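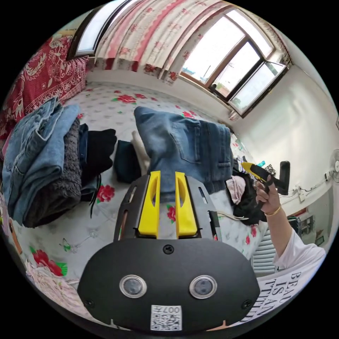 Ticket 660: Audio does not play in early speech read-along books
Product: Plusomora Early Readers, family edition
Submitted by: Gustalstead Children's Library, parent resource desk
Status: Closed
Priority: Normal

Reported problem

Families borrowing the read-along titles for toddlers report that the narration stops after the opening page. The pictures continue to turn, but the sound prompts ("say it with me") are silent. The library has confirmed the fault on 3 of its lending tablets. Printed copies of the same titles are not affected.

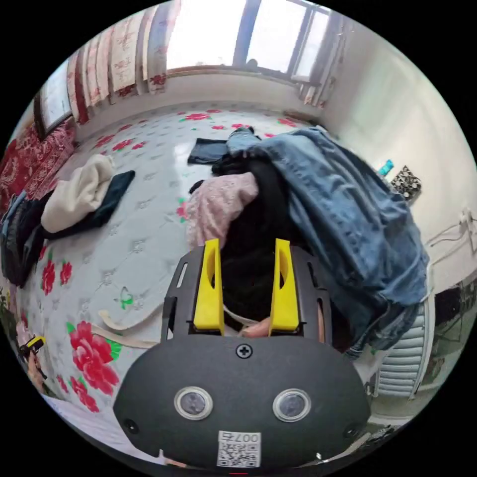
The library notes that several of the borrowing families use these books between visits to a speech therapist, and asks that the matter be handled before the next lending period begins in March.

Steps taken

1. Support asked the library to confirm the volume setting and the silent switch on each tablet. Both were correct.

2. The Grundum reading app was closed and opened again. Narration played on the opening page and then stopped, as first reported. 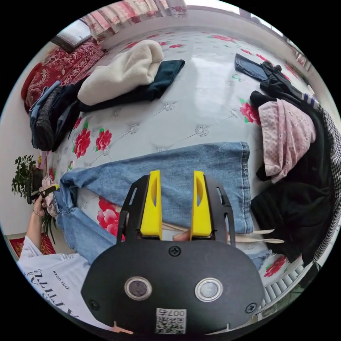

3. The title was removed and downloaded again over the library's network. The download ended early at 32 percent, but the app listed the book as complete.

4. Support reviewed the server log. The audio pack for each title is 400 MB, and the Mathias content filter used by the library was closing the connection before the transfer finished. Page art is sent first — this explains why the pictures were present and the sound was not.

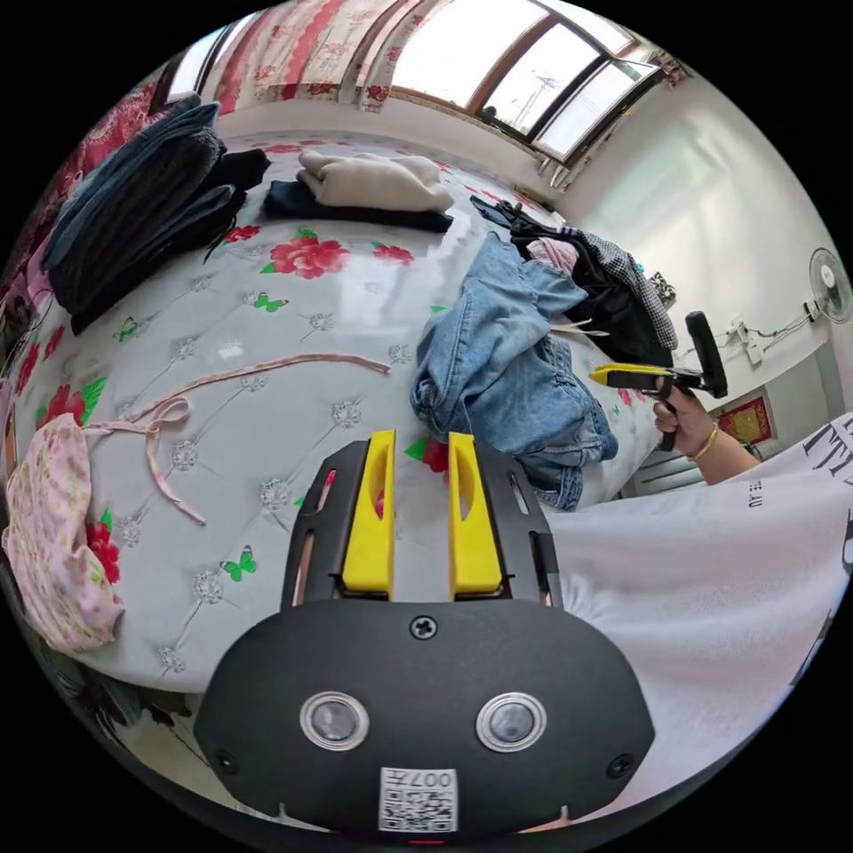
The library was asked to add the Plusomora download address to the filter's allowed list and to repeat step 3 on one tablet. The download finished, and narration played through to the last page. The remaining tablets were then updated in the same way.

Resolution

Cause: incomplete audio download, reported by the app as complete. The filter change has been made by the library. A separate request has been opened with the Grundum app team so that a partial download displays a warning.

Note for families: books already saved on a home device should be deleted and downloaded again. Saved bookmarks and sticker pages will be kept.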